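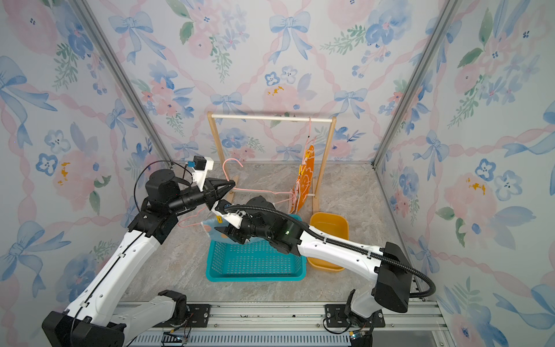

Wet baby clothes on skinny wire hangers are making me nuts and I need some help before I give up and buy a second dryer. My daughter's things are so small that the regular hangers stretch the necks out, so I switched to the thin pink wire kind and a little wooden rack with one rod across the top. For stuff like the orange bear top it's great, it hangs straight and I can slide the yellow tub over near it for whatever comes next. But the lighter things (there's a light blue one that's the worst of the bunch) slip off one shoulder and end up half on the hanger and half off. I keep a turquoise mesh basket on the floor by the rack and I swear more clothes land in it than stay up. I've tried clothespins and they leave dents in the fabric. Does anybody have a trick for this that doesn't involve ironing toddler clothes? Also, is it bad for the wire to be damp all the time?

Posted by hangdry_mama, November 26, 2018

fiswoodlaundry
Oh I have been there!! Two things helped me. First, bend the hanger. Wire ones are soft enough that you can grab both shoulders and tip the ends up a tiny bit, maybe the width of your pinkie, and that little lip is enough to stop a light shirt from sliding. Do them all the same way or they won't nest on the rod. Second, wrap a rubber band around each end, or a bit of pipe cleaner if you have kids and therefore own 899 pipe cleaners like I do. Pipe cleaner grips better but don't use the red ones on anything damp, ask me how I know.

As for the damp wire, if it has that colored plastic coating you're fine until the coating chips, and it always chips at the hook first. Run your thumb over the hook and the twisted part of the neck every so often. Once you see brown, that one goes in the trash, because rust does not come out of a onesie. I bought a pack of 10 at the Cronin store back in June and I've tossed 4 already — the rest still look new.

One more thing, put the hanger in from the bottom of the shirt and bring the hook up through the neck. Pushing it in through the top is what's stretching your necks out, I'd bet money on it.

skanunell_sue
just use the dryer on low, life is short

neditz167
I'd skip hangers for the really light stuff. Lay it over the rod itself, folded at the armpits so the crease ends up where it won't show. If your rack has a bar down near the floor like mine does, socks and washcloths go there. Thicker tops like your bear one are happier on a hanger, though, so I'd keep doing what you're doing with those.

Also shake everything hard before you hang it, like you're mad at it. Takes most of the wrinkles out. And leave a hand's width between pieces or the middle ones will still be damp at bedtime — in our apartment anyway, which has one window and no fan.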